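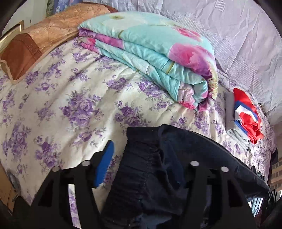

Dwight Li wrote:
The late bus works with the same pass as the morning bus, so please don't order a second one! I did that last fall and spent a week getting the duplicate taken off our account.

Re: Setting up Fuvareo for the late bus
Parents' Board > Getting to School

storkmom_7
Oh this is so good to know, thank you Dwight! I had the order page open when I saw your post. We're new this year (sixth grade, Lavoie campus) and I'm still finding my way around the app. So I just turn on the late bus under her existing pass?

Dwight Li
Yes. Open Fuvareo, tap your child's name, then Rides, then Afternoon. There's a switch for the late run and it asks which days. Pick the days and hit Save at the very bottom of the page – you have to scroll for it. If you leave without saving, it forgets everything and doesn't warn you.

storkmom_7
Found it!! The Save button was hiding under the map. She's on for Mondays and Thursdays now and she is over the moon, because it means she can do robotics AND choir.

Aušra Šimkus
I love the late bus and I will tell anyone who'll listen. We have three kids at two campuses, and before this I was driving to Lavoie and back twice in one afternoon. Now the older two ride home together and I get to start dinner while it's still light out!

One thing to add to Dwight's steps. The stops on the late run aren't the same as the morning stops. Ours moves from the corner by the pharmacy to the far side of Storkska Park, so look at the map before the first ride and walk it with your kid once if you can. We did it on a Sunday with the dog and it took no time at all.

pkerr
Respectfully, I think the app is a mess and the school should bring back the paper form. I've got a kindergartner and a fourth grader, and for the little one the app shows "Guardian pickup required" but doesn't say who counts as a guardian. My sister went to meet him and the driver wouldn't let him off. He rode the whole loop.

Aušra Šimkus
Oh no, poor little guy! That would have rattled me too. You can add people under Family > Approved Adults, up to 5 of them, and the driver sees their names on the tablet. I do agree it ought to be on the same page as the ride settings.

pkerr
Thanks, I'll add her tonight. I still say a sheet of paper would have had a line for it.

Dwight Li
I remember the paper form and I don't miss it! Ours got lost two years running, once in the office and once in the bottom of a backpack under a banana. But pkerr is right that the pickup rule is buried. I'd sign a letter asking them to move it.

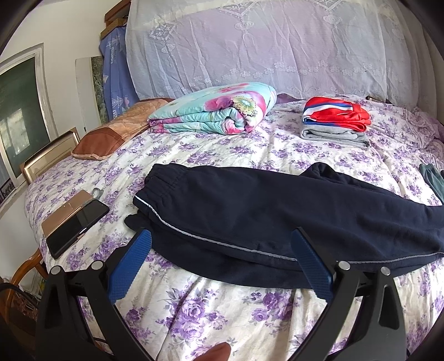
Navy sweatpants on the rose-print sheet

hollis_and_co
Can someone explain the seat count? It says 7 left on the Sisus line for Wednesdays. Is that for the day or the whole term? I don't want to sign up for something and then find my son standing at the curb.

Dwight Li
For the term. Once you've saved a day it's yours until the winter break, even if he skips a week.

cbrandt
That's not how it worked for us. We missed three Wednesdays in a row when my son had a cast on, and the seat was given away. I had to get back on the wait list.

Dwight Li
Huh, I stand corrected. Was that this year?

cbrandt
Last spring. They may have changed it. I'd email the transport desk if you know you'll be out for a while – they were really nice about it and we did get the seat back.

hollis_and_co
Emailed them this morning and got an answer before lunch! Pasting it here for everyone:

Seats are held through the term. If a rider will be absent three or more times in a row, please mark the dates in the app so that the seat isn't released. Requests for changes to the October schedule close on Tuesday, October 14, 2025.

So you're both right. And now I'm off to find where you mark the dates.

Aušra Šimkus
Rides > Calendar, then press and hold on the day. It turns gray when it's marked. So pleased they answered that fast!

storkmom_7
Adding a late question: do they let kids bring instruments on? She has a cello. It's a half-size but still, it's a cello.

cbrandt
My daughter's friend takes a trombone on the Sisus line and it rides up front next to the driver. For a cello I'd ask first.

storkmom_7
Will ask and report back!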